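Print | E-mail

Irnetti Mushroom Cabinet: Set-up Guide
Section 5. From first clean to first harvest

Written by Emília Pešek for Rollstead growers

By now your cabinet should be standing level, with all the shelves in and the door swinging freely. Well done, the heavy part is over! This section takes you through cleaning, mixing the straw, adding the spawn and bringing on your first flush of oyster mushrooms. I have grown these for years and I still go and peep at the bags before breakfast once the pins start to show.

The times given are for grey and pearl oyster spawn. If you bought the pink or golden sort, read the card that came in the Ciltow spawn box as well, as those like things warmer.

Before you start

You will need:
- one box of Ciltow grain spawn, brought out of the fridge the evening before
- chopped straw, soaked and heated as in Section 4, then drained
- the grow bags with the filter patch
- a kitchen scale
- a clean washing-up bowl or tub, the bigger the better
- surgical spirit and kitchen roll
- disposable gloves and a disposable face mask
- a marker pen and some freezer labels

CAUTION: Surgical spirit catches fire easily. Keep it well away from hobs, heaters and candles, open a window while you wipe down, and let every surface dry fully before you plug anything in.

5.1 Placing the cabinet

1. Check the height once more. The cabinet is 1810 mm tall with its feet screwed right in, and the lid needs room to lift, so it won't go under a low shelf or a sloping ceiling.
2. Leave a gap of 148 mm behind the back panel. The spare shelf bar in the parts bag is cut to this length, so you can hold it against the wall and push the cabinet back until it touches.
3. Keep it out of direct sun. A spare room, a dry cellar or the cool end of a utility room all suit it very nicely.
4. Plug in the Tennant fan and let it run for an hour with the door shut. You should feel a gentle stream of air at the top vent. If you feel nothing, turn to the fan page in Section 8.

Note: Please don't put the cabinet in a bedroom. Oyster mushrooms drop a great many spores once they open out, and breathing them night after night can upset the lungs.

5.2 Cleaning

1. Switch off the fan and unplug it.
2. Take out the shelves and wash them in hot water with a little washing-up liquid. Rinse well and stand them up to drain.
3. Wipe the inside walls from top to bottom with warm soapy water, then again with plain water.
4. When all is dry, go over the shelves, walls and door seal with surgical spirit on kitchen roll. Pay attention to the fold in the door seal. Crumbs love it in there, and so does green mould.
5. Put the shelves back and close the door until you are ready to load.

5.3 Filling the bags

This is my favourite part, and it goes much better with everything laid out first. Close the windows, shut the dog out and put your phone in another room.

1. Tie back long hair and roll up loose sleeves. Wash your hands and forearms with soap, right up to the elbow.
2. Put on the mask before the gloves. Press the wire over the bridge of your nose and check that the mask reaches under your chin. It is there to keep your breath off the grain, so it needs to cover your nose as well as your mouth.
3. Wipe down the table, the tub, the scale and the outside of the spawn bag with surgical spirit.
4. Squeeze a handful of straw. One or two drops of water should fall. If it runs, drain the straw for another half hour. If nothing falls, sprinkle on a little boiled and cooled water and turn it over.
5. Feel the straw with your gloved hand. It should be cool right through to the middle. Warm straw will kill the spawn.
6. Break up the spawn inside its bag by rubbing it between your palms until the grains run apart.
7. Weigh out 100 g of spawn for each small bag. The large bags take twice that.
8. Tip the straw and spawn into the tub and mix with both hands, lifting from the bottom. You want to see grain all the way through, with no clumps.
9. Fill each bag a handful at a time, pressing it down firmly as you go. Air pockets slow things down and give you mushrooms in places you can't reach.
10. Fold the top over, seal it with the clip and write the date and kind of mushroom on a label.

Note: If you need to cough or sneeze, step away from the table and turn your head. Put on fresh gloves afterwards if you touched your face.

5.4 The quiet weeks

1. Place the bags on the two lower shelves with a hand's width between them, filter patches facing the front.
2. Leave the light off and the fan on its lowest setting.
3. Look in every couple of days without opening the bags. White threads should creep out from each grain and slowly join up. It is a lovely thing to watch.
4. Take any bag with green, black or orange patches outdoors straight away, still sealed, and put it in the bin. Wipe the shelf where it stood.

Most bags turn white all over in two to three weeks. My April batches are often slower than my summer ones, as the utility room is still chilly at night, so don't give up on a slow bag that looks healthy.

5.5 Starting the flush

1. Move the white bags to the upper shelves.
2. Cut a cross in the side of each bag with a clean knife, as long as your thumb.
3. Turn the light on for the daytime and set the fan to medium.
4. Mist the cabinet walls morning and evening. Spray the walls and leave the cuts alone, or the tiny pins may rot.
5. Within a week or so you should see a cluster of little grey heads at the cut. After that they grow at a gallop, so check them twice a day!

5.6 Picking

1. Pick when the caps are nearly flat but the edges still curl down a touch.
2. Hold the whole cluster at the base, twist and pull. Trim off any straw.
3. Wipe out the cabinet, rest the bags for ten days and start misting again for a second flush.

CAUTION: Cook your oyster mushrooms before eating them. If you left a cluster so long that it has dusted the shelves white, open a window and wear a close-fitting FFP2 mask while you clear up. The thin disposable kind from step 5.3 won't keep spores out of your lungs.
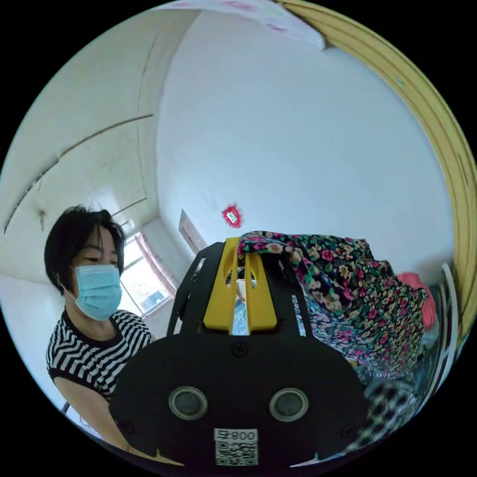

Disposable mask worn over nose and mouth, ear loop behind the ear (step 5.3).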